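Progress report to the Gajdoš Fund
Project: Repair and lending library, Stuvmont
Period covered: to the end of May
Prepared by: Tatiana Doležal, project lead

Summary

The library has been open for the whole of the reporting period. We lent 638 items, against a target of 600 in the grant agreement, and 371 households now hold a card. Spending is within budget apart from the heating line, which is explained further down.

Lending

Garden tools made up the largest share of loans in spring, followed by carpet cleaners and wallpaper steamers. Sewing machines were borrowed less than we expected. Borrowers told us the three-day loan was too short to finish a pair of curtains, so from April we moved sewing machines to a two-week loan. Bookings have picked up since then.

Late returns remain a problem with the larger items. We now send a text message the evening before an item is due back. We have not introduced fines and do not plan to this year.
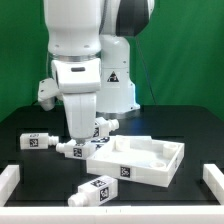 Repair evenings

We held 12 repair evenings, from half past five to eight. Lamps, toasters and bicycles were the things most often brought in. Items that could not be mended on the night were either taken home by the owner or, with permission, stripped for parts.

Two evenings were overbooked and people had to be turned away. Places are now given out by time slot, and the queue is shorter. We would like a second bench for electrical work before the autumn, as the present one is shared with the safety testing of returned items and the two jobs get in each other's way.

Outreach

The Poltska branch opened its collection point in March. Items ordered by noon go over on the next van run. Take-up was slow for the first few weeks, mainly because the sign faced the car park and could not be read from the street. It has been moved.

Budget

The 2000 euros set aside for new stock has been spent in full, mostly on a pressure washer, two ladders and replacement blades. Heating cost more than planned after the boiler failed in the winter and we used electric heaters while waiting for the part. We ask that the underspend on printing be moved to cover this.

Next period

Our stock list is being moved to Zasex, and borrowers should be able to reserve online once the old card numbers have been checked. The lease on the store room comes up for renewal in the autumn. The landlord has offered the same rent for a further two years, and we will send the draft to the Fund before signing.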